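How a Comic Gets Made (and Why It Takes So Long)

Reading time: 2 minutes

You can read a comic book in the time it takes to eat a sandwich. Making one takes months. This seems unfair, and comic artists will tell you so at length.

Take "Junard," a comic about a badly behaved moon. Each issue has 20 pages. It begins as a script, a lot like the script of a play, telling the artist what happens in every box. The boxes are called panels. Writers love to type things like "a huge crowd cheers," which takes four words. Drawing the huge crowd takes all afternoon.

Next come thumbnails. No thumbs are involved. They are tiny, scribbly versions of each page, and they let the artist find out early that the moon won't fit.

Then the real pencil drawing starts. When the pencils are done, somebody goes over the lines in ink. On many comics this is a separate job, and inkers get very tired of hearing it called tracing. A good inker decides which lines are thick, which are thin, and where the shadows go.

After that there's color, and then lettering, which means all the words, the balloons they sit in, and every BOOM and SPLAT. The letterer has to put the balloons in the right order. Get 2 of them the wrong way around and a character answers a question before it's asked.

You can try all this at home with paper, a pencil and a flat place to work. 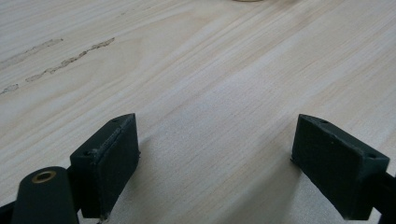

Pale wood, with the grain running on a slant.

Fold one sheet in half and you have four little pages. Draw your panels first, then write the words before you draw the people. Beginners do it the other way and end up with a speech balloon the size of a pea.

Comments (3)

Bloxham: My daughter is 7 and has finished issue one. The dog is the villain. The dog has not been told.

Plalteo: What about the staples?

wallville_reader: We made one with 165 panels. Every one of them is a horse.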